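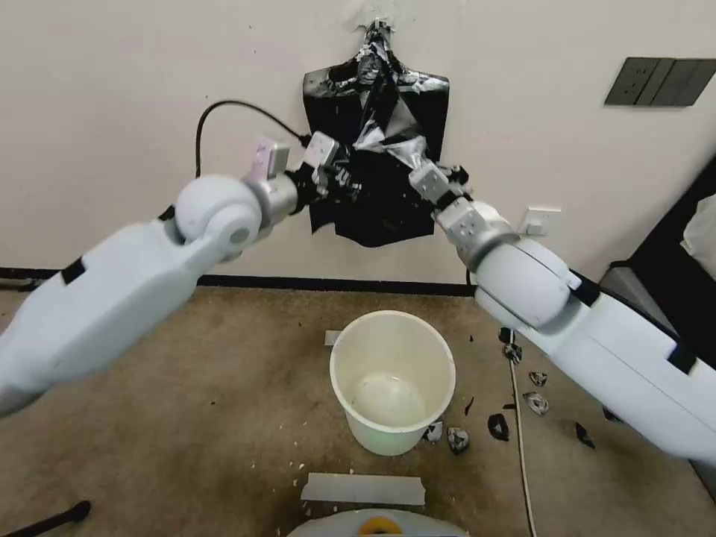

Item 3: black plastic sheet held in both grippers, bucket below.

Brimgate Equipment Review Group
Minutes of the meeting held Fri 31 May, Rollton office

1. Minutes of the previous meeting
Agreed as a correct record. The action on insurance wording is carried forward.

2. Offer received
The group considered the Rawashdeh offer for the Sallimard two-arm kit. The price is 3000 a year on hire, with installation and remote support included and carpet protection excluded. The minimum term runs to December. Spare gripper fingers are charged separately at 100 a set. The supplier's sheet gives a reach figure for each arm but no figure for the two working together, and the group asked for one.

3. Handling of thin sheet material
Crumpled plastic was chosen as the test material. It has no fixed shape, so the arms cannot rely on a stored grasp point. The group's main concern was grip force. Too little and the sheet slides out of the fingers; too much and it tears, leaving scraps on the carpet for someone to collect. The offer lists grip force as adjustable in 4 steps, set from the operator's screen. Members wanted it adjustable for each arm separately.

Cable routing was also discussed. The wrist cable forms a wide loop when the arm is raised, and members thought it could snag on wall fittings such as sockets. Rawashdeh to be asked whether a clip-on guide is available.

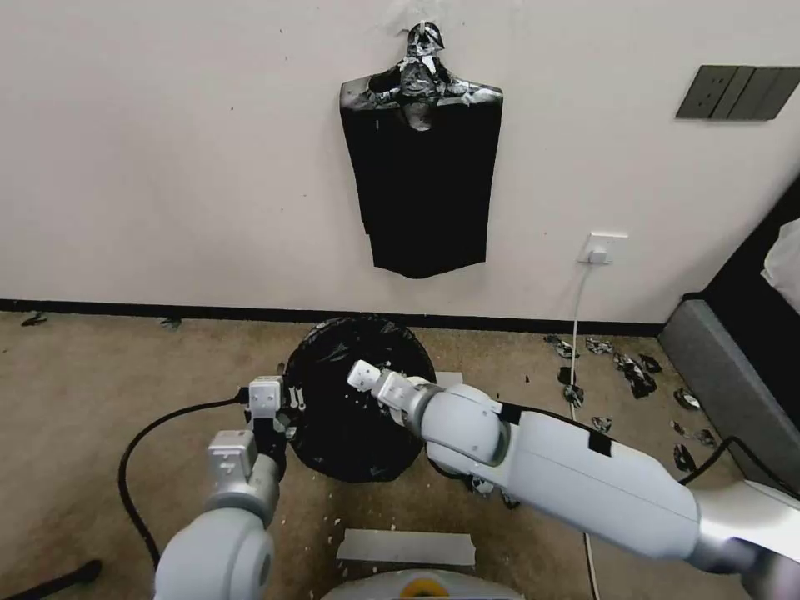

Work at floor level was taken as a separate point. The arms must come down close to the carpet without pressing into it, and the operator needs a clear view of both fingertips. The manual gives a lower limit for the wrist but does not say whether it is measured from the finger ends or the housing. Small fragments are outside the stated range of the grippers, and the group noted that a vacuum cleaner would still be needed — this should be added to the running cost.

4. Service terms
Call-out is quoted at some 2 working days. One member considered this too slow for a single unit with no spare. No agreement was reached on whether to ask for a loan unit in the contract.

5. Decision
Hire not approved at this meeting. The offer stays open pending replies on joint reach, separate grip settings and the cable guide.

Actions
Secretary: write to Rawashdeh with the points under items 2 and 3.
Chair: obtain a comparison price without remote support.

Filed under: Minutes > Equipment and Trials

Comments

rollton_reader
Does the hire price include software updates? Item 2 only mentions support.

benchtop
Ask about the finger sets as well. If tearing is down to worn pads, the grip setting won't cure it.

Secretary
Updates are not mentioned in the offer. Added to the letter.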